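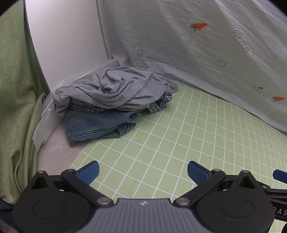
A gray T-shirt, a plaid shirt and a pair of jeans, waiting on the bed to be dealt with.

Can a machine fold your laundry yet?

Print this item | E-mail this item

Every June, when the Moston newsletter gets a little thinner and the editor gets a little more generous with space, I like to go back to the question readers send me more than any other (more than leaky faucets, more than ants!), and that is when they can expect something to come along and take the laundry off their hands. I have been promising an answer since the winter, so I'd better give you one.

The short version is "sort of, and slowly." Over the spring I visited the open afternoon at Gisance, the small workshop out past the rail yard, where they had a folding arm going on towels. Towels it does nicely. It took 3 tries on the first one and then it got into its stride, and I stood there a good deal longer than I meant to with my coffee going cold. Shirts were another matter. A T-shirt dropped in a heap has no front or back or top that a machine can count on, and the arm spent a long while hunting for a shoulder seam that my grandmother would have found in the dark.

Jeans are easier than you'd think, being stiff enough to stay where you put them. The trouble comes when they are under two other things. Picking one piece out of a mixed pile, and only one, is still the part that makes the engineers sigh.

What they need is practice, and lots of it. The folks at Jerninari told me they had worked through 3,000 garments before their machine could sort a basket of darks from lights with a sleeve or two left over, and a good day there now means 66 shirts out of 80 folded well enough to put in a drawer. I will say that is better than my own household manages, though we are faster and we don't need a technician.

So please don't give away the ironing board. My guess is that towels and sheets will come first, probably at the Palamarchuk laundry on the hill before they come to any of our bedrooms, and I have asked to be there on the morning they switch it on.

Share (14) | Comments (3)

"Call me when it can do a fitted sheet. I'll pay cash."

"My mother ran a pressing machine for years and always said the folding was the hard part. Lovely piece, thank you."

"Does the Gisance open afternoon need a ticket? And is there parking?"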